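Glaze Fit and the Everyday Bowl

The technical manager at Sollard, a tableware maker with a single tunnel kiln, spends most of the working week on a problem that customers never name. They call it "those little lines." The trade calls it crazing, a network of fine cracks in the glaze, and it accounts for most of the complaints that reach the office.

"The glaze and the body both shrink on cooling," the manager said. "If the glaze shrinks more, it ends up in tension, and glass is weak in tension. You want it slightly in compression."

Too much compression brings the opposite fault, shivering, in which slivers of glaze lift away at rims and handles. Sollard aims between the two and checks every batch of clay body against the glaze in use. Last August a new silica supply moved the expansion figure enough to hold back 2,282 pieces.

"We sold none of it. The ware looked fine on the day it came out. Delayed crazing can take months, as the body picks up moisture and swells."

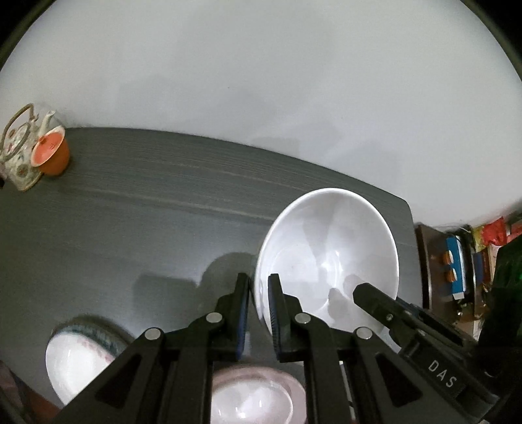 The accelerated test is old and plain. Samples go into an autoclave under steam pressure, come out, cool, and are wiped with ink to show any cracks. Sollard runs 3 cycles per sample. A second test, carried out by an outside laboratory called Mornow, heats a bar of fired clay and records its change in length.

Asked whether a crazed bowl should be thrown out, the manager separated two cases. On a dense, vitrified body the lines are mainly cosmetic. On porous earthenware, liquid passes through the glaze and stains the clay beneath.

"If the foot ring feels damp after washing, stop using it for food. I would say the same about a chip that exposes a soft body."

Stacking was the other subject. The unglazed foot of one bowl abrades the glaze of the next, and Sollard now polishes each foot for 45 seconds on a diamond pad. The step was added after a hotel buyer returned 80 bowls with ring marks.

"It costs us time on every piece. The returns cost more."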